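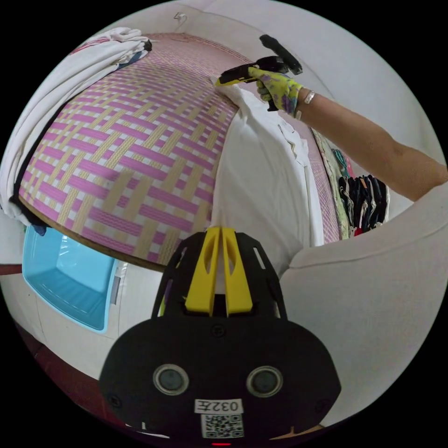

Sheet work on a bed with the hand-held grippers.

Low success on bedding after training on hand-held gripper demos

January, posted by foldrate

I'm trying to reproduce the bedding result from the Lorko method on our own data. The data is all from hand-held grippers, no robot in the loop, with the camera view as the main input. We have 350 demos of straightening and folding a sheet. The policy trains without trouble and the validation loss looks good. On the arm it finished 2 of 19 trials.

Most failures are the same. It goes to the right part of the bed, closes slightly above the cloth, and then carries on with the fold as if it had hold of something. Towels and pillowcases are a bit better but I haven't scored those properly.

The validation set is a random split over all frames. Image augmentation is color only. Gripper width is in the action but not in the observation. We follow the Lorko config for everything else, including the action chunk length.

Is this a data amount problem or am I doing something wrong? Collecting more is possible but slow. The bedrooms are small and the background changes a lot as the wrist turns. A door and an armchair can take up as much of the view as the bed covers do. 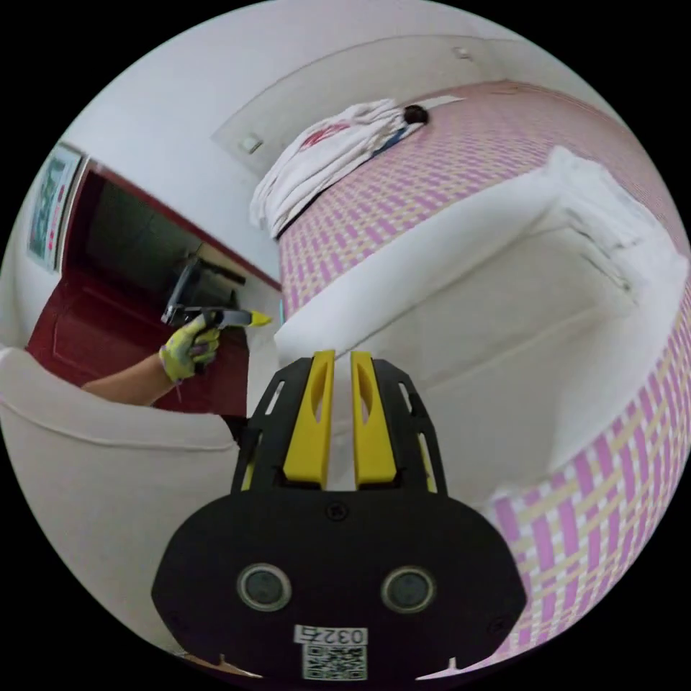
tillach_user

More data. We had the same thing with the Tillach set and it went away when we got to 2,011 demos. Cloth needs a lot more than rigid objects do. I wouldn't touch the config until you have at least doubled what you've got.

plainweave

I would hold off on collecting. More demos may help, but the random frame split means your validation loss tells you very little. Neighboring frames from one demo end up on both sides, so the model is being tested on images it has nearly seen. Split by demo at the very least, and by room if you have more than one. Expect the number to get worse. You need the worse number.

The early close sounds like two separate things. First, with no gripper width in the observation, the policy can't tell a closed gripper with cloth in it from a closed gripper with nothing in it, except from the image. Thin cloth barely changes the width, so adding it won't fix everything, but it's cheap. Second, check your time alignment. If the width signal is ahead of the camera by a few frames, the policy learns to close before it gets there. We found this at Femcombe by plotting width against the frame where the fingers visibly meet.

Also look at the other hand. In a lot of views from one gripper you can see the person's other glove and gripper, and sometimes part of a person. If your arm runs alone, none of that is there at test time.
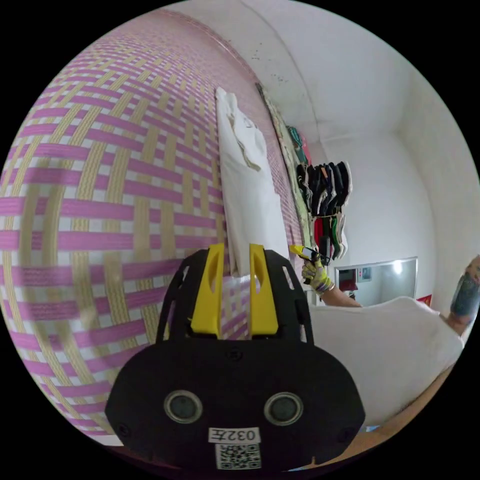 What I would run, in order

Redo the split by demo and retrain with nothing else changed. Then fix the alignment and retrain. Then add width to the observation. Run the same 19 trials after each one, with the same starting positions for the sheet, or you won't know which change did what.

Mask the other hand last. It's the most work and I've seen it make no difference on one task and a large one on another.

innes_bench

Agree on alignment. The Innes loader assumes one clock for both grippers, so if yours were started separately, check each one on its own.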